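Search this site... Go

Keeping Your Head (and Your Kitchen Table) Through Exercise Week

By Kumaresan Varma
30 May 2025
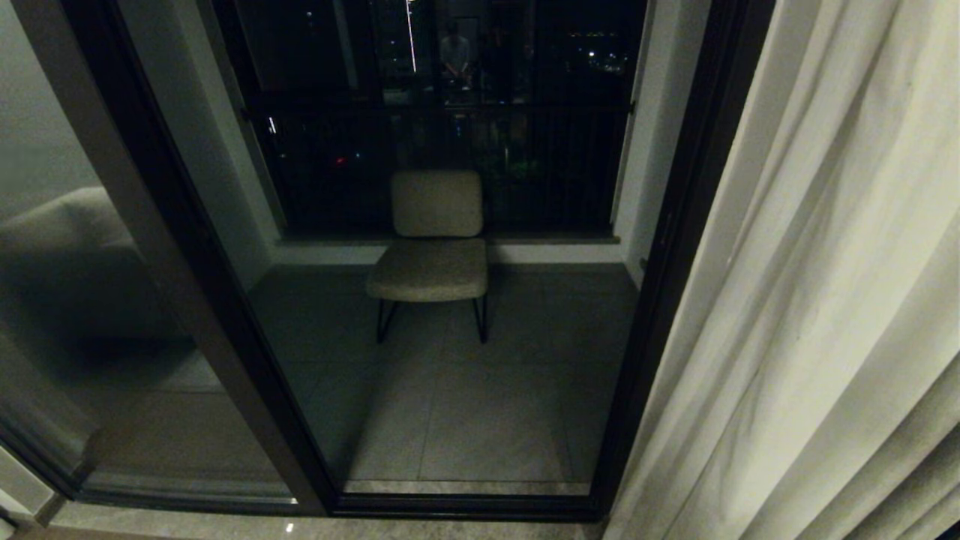 Suvarna wrote in to say that her crisis simulation had eaten her whole dining room for a week, that her family was living on toast, and could I please do a page on how to take part in one of these things from home without losing the house to it. Happy to! I've played in and helped run a fair few policy exercises over the years, most of them remotely since our alumni group started the Greresthorpe game, and I've made every mess there is to make.

Start with paper, because paper is what gets you. Our last Greresthorpe packet ran to 62 pages, and by the second evening I had it spread over the table, the counter and the top of the breadbox. Now I punch everything the moment it's printed and put it in one binder, with the newest message on top. If you print nothing else, print the map and the list of who is playing whom, and tape them inside a kitchen cabinet door at eye level. You open the cabinet, you look, you close it, and dinner can still happen.

For the map itself, a sheet of clear shelf liner over the top lets you draw with a dry-erase marker and wipe it off again. Try a corner first. I once left a front line up from February to the end of spring and it never did come off, though a little rubbing alcohol on a cotton ball got most of it (keep that away from a varnished table, please).

Food next. Cook before the exercise starts and cook something you can eat with one hand. I make a big pot of lentil soup and drink it from mugs, and my wife does a tray of egg muffins that freeze beautifully. Soup goes in the slow cooker on low in the morning, and then it doesn't matter if the foreign minister resigns at noon. Put the coffee on a different surface from the binder. I won't tell you how I learned that one.

A cheap kitchen timer is worth having too. Set it for whatever time you have before your brief is due, less nine minutes, and use those nine to read the thing out loud. You'll catch the sentence that says nothing. Ours is a wind-up one with a terrible rattle, so it lives on a folded dish towel.

When it's over, strip the table that same night, even if you're tired. Recycle the printouts, keep your own notes and the final brief, and label the binder spine with masking tape. I have a whole shelf of them now over the washing machine, and I still go back to the old ones when I'm stuck on how to word an assessment.

Comments

Brolitz
The cabinet door trick works great, but use painter's tape. Regular tape took the finish right off mine.

Plelero
Do you do the binder by day or by country? I tried by country and could never find anything.

Kumaresan Varma
By day, always! Colored tabs for the countries if you must.

Suvarna
Table is clear again, and we had a real dinner on it last night. Thank you!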